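Topic: Wood-look or real? Refinishing a pale desk top

costell_83
Bought a Wunen table secondhand in May. Pale top, long curved grain, no paperwork. I want to sand it and put down a hardwax oil, but I can't tell if it's solid, veneer or a printed surface. Seller said "wood" and left it at that. Top is 3 cm thick.

drestovley
Check the end grain first. If the lines on top don't continue over the edge, it isn't solid. On veneer you usually get a seam near the edge. Don't sand anything until you know. A veneer face can be well under a millimeter.

costell_83
Edges have a band on all sides, painted, so no end grain to look at. Underside is painted too. Grain is widest at one corner and tightens toward the far side. There's a bright patch in the middle under the ceiling light where the figure nearly disappears.
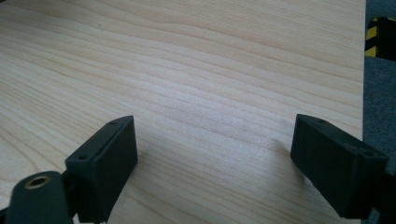 Thaddäus Gruber
The glare tells you about the sheen and nothing about the substrate. Move the lamp and check again from a low angle. Open pores will show as short dark ticks. A print looks the same from every direction.

Salim Bakilana
Disagree on the last part. Embossed laminates have had texture matched to the print for years. Scrape a bit of paint off the underside and see what's there. Chipboard means stop.

Thaddäus Gruber
Fair, for newer stock. Scraping is still a second step for me.

osei
If it does turn out to be veneer, hand sand only, 200 grit, with the grain, and quit when the gloss is gone. I went through an edge with an orbital in roughly ten seconds.

costell_83
Scraped a spot next to a leg. Layers, so plywood core. Going with hand sanding and one thin coat. Will post when it's cured.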